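December 30, 2022

Slept badly and got up before it was light, so I had the kitchen and the coffee to myself and finally read the last of the Horkar School papers. Well, the last of what the county has let go of so far. There are 1086 pages in this batch and I have been carrying them from room to room since before Christmas like a woman with a new baby. My eyes feel like sandpaper, but I wanted to finish before the year did.

I keep going back to the letters. The inspection reports are bad enough, but they are typed and stiff and you can hold them off a little. The letters are on all kinds of paper. One mother in Narkport wrote to the county superintendent four times in one spring about her son's broken wrist and the two weeks he went without a doctor, and every answer she got was two lines long and thanked her for her interest in the school. Her interest! She had lovely handwriting, very upright, and by the fourth letter it had started to lean. I had to put that one down and go fill the bird feeder.

What gets me is how polite they all were about it. The superintendent wrote to the judge, and the judge wrote to the newspaper, and the newspaper agreed that it would be a shame to upset the donors while the new dormitory was going up. They sign off asking after each other's wives. There's one note, just a scrap with a paper clip rust stain, that says "Have spoken to the father, he will not go further," and I must have read it a dozen times wondering what was said to that poor man. I suppose I knew some of those fellows when I was small. The judge gave out the ribbons at the fair. I got a second place from him for a jar of pickled beans, and I think I still have the ribbon somewhere, in the cedar chest or in the box with Mother's recipe cards.

Rachid called at ten, bless him, to ask how far I'd gotten. He has been after these records since May, when he filed the first request, and they told him there was no such file and then that there was one but it had been in a flood. He laughs about the flood now (the pages are dry as toast, I can vouch for that). He has 185 names on his list of boys who passed through in the years we're looking at, and he has talked to 11 of them, some by phone and a couple who wanted him to come sit on the porch. He never pushes. He told me one man talked for an hour about the orchard and the dog they kept, and then asked him to come back another time for the rest, and Rachid said of course and drove all the way home with an empty notebook.

I asked him whether the paper will use the judge's name. He thinks so. The family still lives out on Palumbo Road and he wants to go see them first, in person, before they read it over breakfast, and I think that's decent of him. I'd want somebody to come to my door. I would also probably not open it.

After lunch Ubaldo Lo Presti stopped in with a loaf of the raisin bread and stayed nearly two hours. I have known Ubaldo since our kids were in Scouts together and I never once heard him mention Horkar, and today he told me that his older brother was there for 3 years. He said it looking at the bread. His brother moved to Tundholm as soon as he turned eighteen and only came back for funerals, and the family put it down to him being moody. I didn't show Ubaldo the pages. I told him they were in the dining room and he could come any time, with me or by himself, and I would put the kettle on and stay out of the way. He said maybe after New Year's. Then we talked about his furnace for a good long while, and I now know more about heat exchangers than I ever planned to.

I don't know what comes of all this. Most of the men who wrote those notes are dead, with nice stones, and the school has been a feed warehouse since I was first married. Rachid says there are more boxes, and that the county attorney has gone from rude to merely slow. I told him I'd keep reading as long as he keeps bringing them. My niece thinks it's a gloomy hobby for a person my age and she may be right - but somebody ought to read that mother's letters all the way to the bottom, even this late.

Soup for supper, from the freezer, the split pea. I need to call about the gutter and write to Carol, and I promised to take the extra folding chairs back to the church hall before they lock up for the holiday. The raisin bread is already half gone.

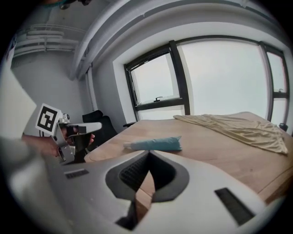

At the wooden table.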